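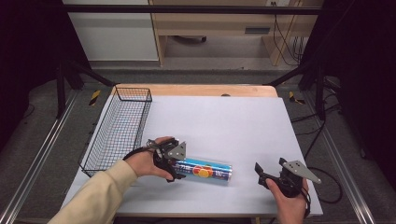
Worktable and pantry bin check — Wanell prep room
Last updated: February

I'm Dindo Manalo and I do the walk-through on this room, so if a comment sounds grumpy, blame me and come find me! Mark each line OK, FIX or N/A and scribble whatever you like after it.

1. Cans: no dents on the seam, no bulging ends, no rust.
OK. I roll every can a full turn on its side because the seam likes to hide (and the label always covers the worst of it). Anything bulging goes straight out. Please don't open it to check, I mean it.

2. Wire baskets: no broken welds, no sharp ends poking out.
OK. Run a cloth along the rim before you run your finger along it. Learned that one at Prestcombe with the old baskets, and I still have the mark.

3. Basket load: 30 cans at most in the big ones on the lower shelf.
FIX. Somebody has been stacking them well past that — the bottom cans get scuffed and you can't lift the thing without grunting.

4. White work surface: clean, no cuts, no sticky patches.
OK. Wipe it with plain soap and water first, then the spray, and let the spray sit. I like to crouch down and look across it with the light behind, and that's how I find the sugar rings.

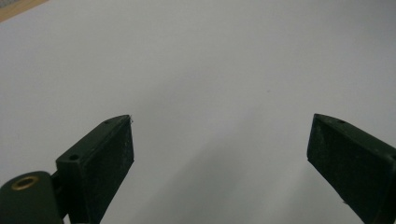 And do go all the way to the corners, please, the corners get skipped every single time. Lint from the blue cloths counts as dirt too, so shake them out before you start.

5. Board sits flat on the table, no rocking.
OK. Press on each corner in turn. If it wobbles, the Amcombe pads are in the drawer by the sink.

6. Table edges: no splinters, no loose trim.
OK, but I'd like to sand the front one before summer.
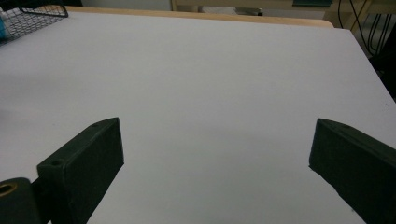

Form 801, page 2

7. Cords: off the walkway and away from feet.
FIX. Tie them back or tuck them in, I'm not picky, but I did nearly go over in here once and I'd like to keep my teeth.

8. Shelf labels: facing out, weight limit readable.
N/A until the Ranasinghe shelving goes in. The limit will be 70 pounds a shelf.

9. Spray bottle: filled, labeled, cap on tight.
OK. Half full, good for another week or so.

Next check is before the spring delivery, so get your FIX items done by then and initial them on the clipboard!

Related checklists
Cold storage walk-through
Step stools and ladders
Hand-washing station

Contact: Dindo Manalo, Wanell prep room, ext. 300 | Copyright Wanell | Back to top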